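About Bilness

Bilness is a packing and kitting company in Jodham. We take goods from small makers and importers, sort them, pack them and get them ready for shops or for the mail. Most of what comes through our doors is household stock: snacks, soap, candles, stationery, pet food, small kitchen items. If it fits on a table and one person can lift it, we can probably pack it.

The company was started by Garnet Ross, who had spent years running the stockroom of a grocery wholesaler and kept hearing the same complaint from its smaller suppliers. They could make a good product, but they had no space to pack it and no time to learn what the stores wanted. Garnet rented one unit on the Farngate estate with 3 tables and a shelf of cartons. The first job was jars of mustard, two to a box. We still pack for that customer.

We now have two units side by side at Farngate, with a door between them. Goods come in on the left and leave on the right. The left-hand unit holds pallets and open stock. The right-hand unit is where the tables are, along with the tape, labels, scales and finished orders waiting for pickup.

How we work

Every job begins with a sample. You send us a few pieces of each product and tell us how they should reach the customer. We put together one finished pack, write down the steps, and send the pack back to you. Once you approve it, the written steps stay with the job. Anyone on the floor can pick up the sheet and pack the order the same way.

Loose goods go into baskets before they go into cartons. We started doing this with tubes and cans, which roll, and now do it with nearly everything. A basket holds one set. When the set is complete it is checked against the sheet and moved on. When it isn't, it stays where it is until the missing item turns up.

We like wire mesh for this. You can see into it from the side, crumbs and dust fall through, and it wipes clean. Long narrow baskets suit tubes and bottles laid flat. Square ones are better for boxes and jars. We tried plastic tubs for one season and gave most of them away.

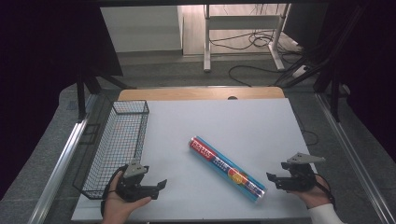
Tables are kept plain. We work on flat white surfaces because a small part or a torn corner of a label shows up on white, and on a busy surface it gets missed. Holes cut in a tabletop for cables are left clear, and nothing lives on a table between jobs. At the end of a job the surface is wiped, leftover stock goes back to its shelf, and the baskets are stacked at the end of the row.

Labels are checked by hand. Glossy wraps scuff easily, and a scuffed wrap on a shop shelf gets left behind by shoppers. If we find marks on arrival, we set those pieces aside and send you a note with the quantity before we go any further. Caps and lids are checked at the same time. We do not open sealed food for any reason.

What we pack

Roughly 3,000 orders leave Farngate in a normal month. That rises in the fall, and we ask customers with holiday gift sets to get their samples to us by September. Gift sets take longer than they look. A set with a tube, two jars and a card needs its own carton size, and new cartons have to be ordered ahead.

Our minimum run is 30 packs. Below that, the setup takes longer than the packing and we would have to charge you more than it is worth. We have no upper limit, but for large runs we will agree on a schedule with you and send the goods out in batches.

We do not handle chilled or frozen food, glass sheets, or anything that needs a hazard label. We can recommend other companies for some of that work. Please ask.

Who we are

Garnet still runs the company and does most of the quoting. If you call with a question about price, you will probably end up talking to him.

Sneha Kashyap manages the packing floor. She joined as a packer and took over the floor when the second unit opened. She writes the job sheets, trains new packers, and decides how the tables are laid out. The basket system is hers. Questions about a job already in progress should go to her.

New packers spend their first days working beside someone experienced, usually on one of the simpler jobs. They learn how to read a sheet, how to fill a basket and how to fold the common cartons. Taping comes later, and so do gift sets.

Our stock records are kept in a program called Lobo, which was written for us and does what we need. Customers can ask for a stock report whenever they like. It lists what we received, what has gone out and what is on the shelf, including pieces set aside for damage.

Visiting us

Customers are welcome to come and see their goods being packed. Please arrange a time first so we can have your job on the tables. Closed shoes are required in both units, and there is parking in front of the left-hand one. Deliveries should use the same entrance. Drivers need to have the job number ready, and cartons should be marked with the product name on at least one side.

If you would like a quote, send us a list of the items in your pack, their sizes and weights, and how many packs you need. A photo of the set laid out together is helpful. Samples can follow once we have agreed on a price.

This page was last updated on 14 June 2025.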